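Notebook - November, started a little after 9 in the morning

Sitting room job, blue bags. Ayantu Negussie is on the other end of the building with the Skiltex order until lunch, so I'm writing this up more fully than I normally would, partly for her and partly for Abenezer Dinsa, who takes over the bag trials from me and likes to know why a thing was done the way it was. Get a coffee, Abenezer, I've gone on a bit.
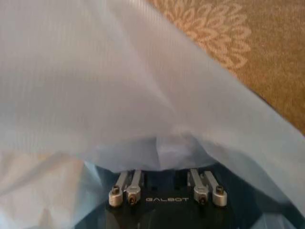
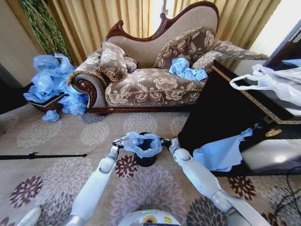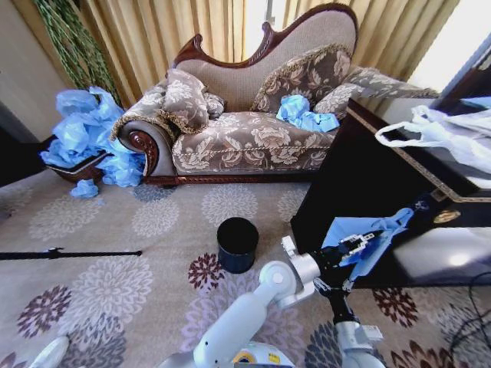
The question I keep coming back to is how you deal with a big soft pile of thin bags in a furnished room without making more work than you started with. In the workshop we do everything on the long table, with a hard edge to fold against and good light overhead, and I think we've all gotten a little spoiled by it. A room like this one has no hard edge at all. The basket at the left end of the chaise has so many bags coming out of it that they've spread over the side, there's one down on the carpet below it, and another is lying crumpled on the seat by the cushions. That last one matters more than it looks. A bag on the upholstery gets sat on, or slides down behind a cushion, and then the count comes out one short and I spend the evening being cross about it. So the first rule for the room goes in now, in ink: strays before the pile. Seat, then floor, then basket.

The second thing I want to get down is about opening them. The Prukudow bags (I'm using their film for all of this, the light-blue grade from the carton marked 3,046) are nice and thin and they let the light through, and they cling to themselves like anything. On the bench I do the old grocery store trick, rubbing the mouth between finger and thumb until the two layers slide apart. What works better in a soft room is to find the rim first, take hold of it on two opposite sides, and pull outward gently before trying to get any air in. If you lift first, the bottom half stays folded up on itself and you end up shaking the thing like a tablecloth. I have done a lot of shaking this fall and can't recommend it.

Then the folding, where I've changed my mind twice since September. The method in the Habte sheet is thirds lengthwise, press the air out toward the mouth, then roll. It makes a lovely tight little roll and I was very proud of my first few. It also takes forever, and on carpet you can't press properly, the pile just gives under your palm and the air goes sideways. I went back to a plain half and half again, flat of the hand from the closed end up, and got through 72 before I had to stop and stretch my back. They aren't as pretty. They do stack, and they come out one at a time when you need one, and I'd take that over pretty any day of the week.

Ayantu thinks we should skip folding altogether for the ones going straight back into use, and just lay them flat in a stack with the mouths all facing the same way. I said they'd slide. She said put a board on them. I don't have a good answer to the board, so we'll try it after lunch.

Notes on the room itself, for whoever sets up next:

- The cushions want to go back fat side down, fringe straightened. I leave them until the very end. Every time I've fixed them early I've had to fix them again.
- Do not use the seat of the chaise as a folding surface. I know it's the right height, I know, I was tempted too. The fabric is slippery against the film and the stack walks off the front.
- The top of the cabinet is better, but clear it before you start and wipe it down, and take your rings off. That finish shows everything.
- Daylight is best for finding the rim. By 4 or so I can't see the edge of the film without the lamp on.
- Vacuum before, never during. Thin film goes up the hose in a blink and it's 7 minutes on your knees with tweezers getting it out again.

About the basket. I love it, and I think it's the wrong container. Wicker catches the film on the way in and on the way out, and whenever I've put a good-sized batch in it, the top ones have lifted themselves out again as soon as my back was turned. A smooth-sided bin would be kinder. Irkard do a plain one with a lid that would sit in the same spot, and I've asked for a price, though I suspect Ayantu will say there's a perfectly good one in the store room behind the paint. There may be. I looked in there in the spring and came out with a broken lamp and a splinter.

Running total on my sheet is 162 bags handled since I started on this carton, which counts the ones I did badly and did over. Torn ones I've kept separate. Nearly all the tears start at the side seam, close to the mouth, and I'd like Abenezer to have a look at a few under the magnifier, since his eyes are better than mine and he knows more about heat seals than he lets on. My own guess is that we tug at the corner out of habit when the corner is the weak spot. Taking the rim a hand's width in from the seam seems to help. I've only tried that properly since yesterday, so don't quote me on it yet.

11:40 - stopped for lunch. Knees sore. Need a kneeling pad, the green one from the garden shelf would do.

1:15 - Ayantu back, board found. Trying the flat stack on the workshop table first and then in the sitting room, same number of bags each time, same board. She is already saying I told you so and we haven't started.

To do: ask Prukudow whether the next carton can come interleaved. Price from Irkard. Move the kneeling pad. Copy the seam notes onto a clean page for Abenezer before my handwriting gets any worse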